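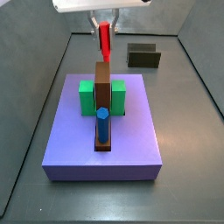
Green and brown blocks in a slotted purple base.

Citing a case in a tort essay
November | Durov

Give the case name first, in italics, then the year, the report series and the first page. Use square brackets when the year is needed to find the volume, and round brackets when the volumes are numbered straight through.

For a passage, add the paragraph number in square brackets after the citation. Older reports have no paragraph numbers, so cite the page: a judgment starting at 600 with the passage at 144 means you have copied one of them wrongly.

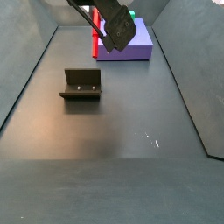 Second and later references take a short name and a pointer to the first footnote, e.g. Stanumska (n 8). Do not shorten to a name shared by another party in the essay. If both Spahić cases appear, keep enough of each name to tell them apart.

Quotations of up to three lines stay in the text. Longer ones are indented without quotation marks. Check the footnote numbers again after the last edit.

3 comments | 8 shares
Contact | © Clirkville Law Study Pages | Back to top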